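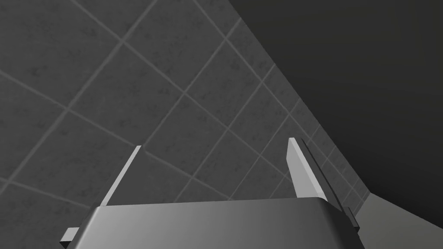
Grey speckled tiles with paler lines of grout.

Why do squares make such good tiles? Try covering your table with round biscuits and you'll soon find out, because little gaps get left between them however tightly you push them up (and then somebody eats one!). Squares fit snugly, edge to edge, and so do triangles and the six-sided shapes bees make. We call this tessellation - a lovely long word to say at teatime.

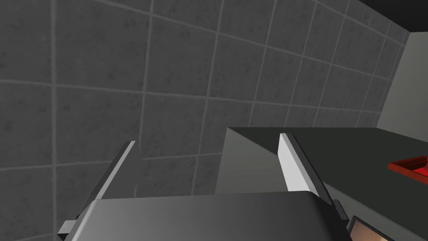 More tiles, behind two upright fingers.

Now cut out 30 paper squares and see how big a floor you can make for your teddy.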